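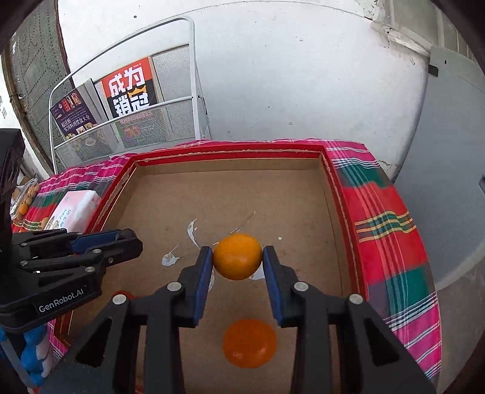 Small orange between the pads, second gripper at left. Cardboard tray, red rim.

Simell FAQ: segmentation, grasp labels, replay

Answers to stuff that keeps landing in the inbox. Maintained by Getsemaní Esquivel, mostly in a rush. Last edited 15 Dec 2019.

What does Simell do?
Takes two-hand gripper recordings, cuts them into grasp / hold / release segments, lines both hands up on one clock, writes out a training set. No robot control in it. For that see Vornasus, separate repo, separate FAQ.

Do I need both hands recorded?
No. Run with --single and the aligner gets skipped. If one hand is only hovering, keep it in anyway, the planner people want the idle hand too.

My left and right streams drift apart. Why?
Usually the clock file. Check that both streams have the same start stamp in the header. Drift of a frame or 2 is fine, the resampler eats it. More than that, run simell resync before you segment, not after. After is too late and you'll have to throw the labels out and start again.

How long can one recording be?
Loader is happy up to 2,852 frames per chunk. Longer files get split automaticaly. The number comes from a buffer size Sylvie Lachance picked back in November and we've not touched it.

The segmenter finds a grasp where there isn't one.
Color threshold, nine times in ten. Default fruit profile looks for an orange blob between the finger pads, and a shiny or blurry patch of the same color under the fruit can get counted as a second object. In the recording at the top of the page there's an orange disc on the tray floor right below the fruit, between the arms. Raise min_sharpness until that kind of thing drops out. Don't touch min_area, it kills the small fruit first.

Can I use my own object classes?
Yes. Put them in classes.txt, one per line, lower case, no spaces. Restart the labeler. It does not hot reload, sorry.
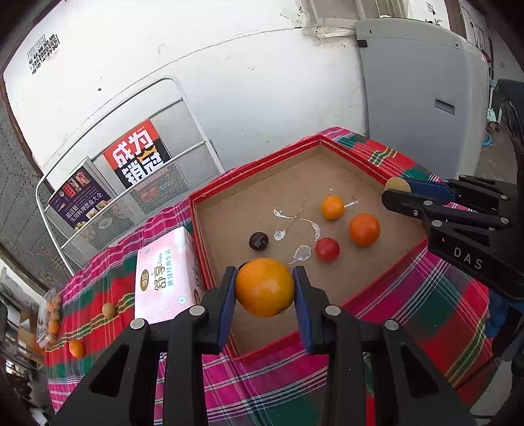 How does the tracker decide which object is being held?
Tracker scores every object on two things, distance to the pad midpoint and whether it moves with the jaws. Highest score wins, ties go to the last held one. Distance alone works OK with one fruit in view and gets bad fast with several. With a tray like this one, big orange in the pads and two more oranges plus a tomato and a plum on the cardboard, you want motion weight turned up. We use 0.7. The white smears on the floor need masking as well, otherwise they come back as "unknown" and clutter the label file.

Do objects outside the tray get labeled?
Only if you draw no workspace polygon. Draw one. Patterned tablecloths make a mess of the edge detector and loose fruit beside the tray will get IDs you never asked for.

How many segments before training is worth it?
We start at 800. Past 1,000 the held-object classifier stops improving much on our fruit set, so go for variety instead. Sandhu format exports are bigger on disk, plan for that.

Can I export to Zokholm?
Yes, simell export --to zokholm. Timestamps are converted to seconds. Idle hand goes in a seperate track. Old viewer versions ignore that track without any warning, update first.

Labels look shifted by one frame in the viewer.
Known bug. Viewer starts from 1, we start from 0. Set offset: -1 in the viewer config.

Where do I report bugs?
Tracker on the project page. Attach the header file and the config, not the whole recording please. Sylvie reads the resync ones, everything else goes to Getsemaní.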